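Vellham textile bank scheme extended to 3 more sites

Residents of Vellham will be able to drop off old clothes and household fabrics at three more places from February, the council has said.

New banks will be placed at the Londel Road car park, the leisure centre and the Zirnitz Lane shops. The two existing banks, at the library and the railway station, will stay where they are.

The scheme takes clothing, bedding, curtains and towels. Items do not need to be good enough to wear again, but they should be clean, dry and tied up in a bag. Duvets, pillows and carpet are not accepted and should go to the household waste site.

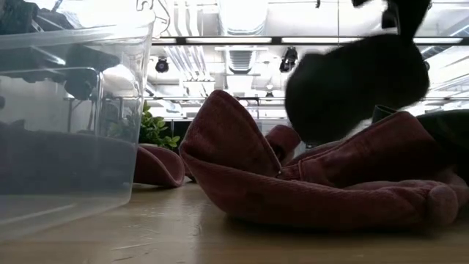 Worn or unwanted fabric can go in the banks.

Collections will be carried out by Zakaria Textiles, which has held the contract for 4 years. Wearable clothes are sold on, and the rest is sorted by fibre and sent to be made into wiping cloths or stuffing.

The council said the library bank was often full by the weekend, and that bags left on the pavement had to be treated as rubbish. Both existing banks will be emptied twice a week once the new ones are in place.

A leaflet with a map of the sites will go to 1000 homes in the Londel Road area. Copies will also be kept at the library desk.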